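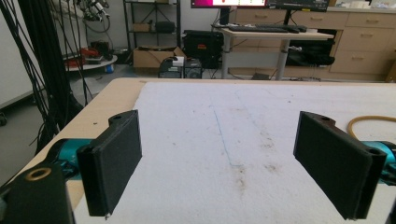
The Jultis mat after one August and most of a winter. The stains are mine, the blue line is a mystery.

Jultis Felt Table Mat, white, large. Paid $29, which felt fair until I saw it outside the bag.

I bought it because my table is light wood and I am hard on tables. The mat covers most of the top and leaves a bare strip of wood at the side, so you can still tell you own furniture. It stays put. Wire things stand flat on it and don't make that scraping noise.

Now, the color. White is a bold choice for something whose whole career is being put under other things. Mine has brownish smudges in the middle that have survived dish soap, a stain stick and a bottle of Umlow that cost almost half as much as the mat. The listing says "wipes clean." It wipes. I went over the worst patch 50 times one evening and the patch seemed to enjoy it.

The surface has also gone slightly fuzzy, so it holds on to lint like a sweater.
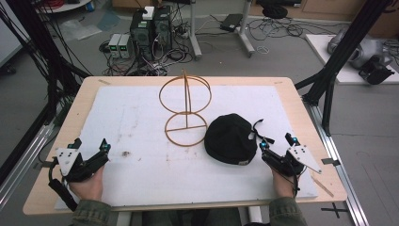 Wire-frame thing and black knit beanie on the mat, stains included at no charge.

I looked at the Adura, which comes in gray but runs $70, and the Powell, which is $118 and apparently for people with nicer tables. For the money I'd buy the Jultis again, in any other color, if they made one.

Three stars. The table underneath looks great.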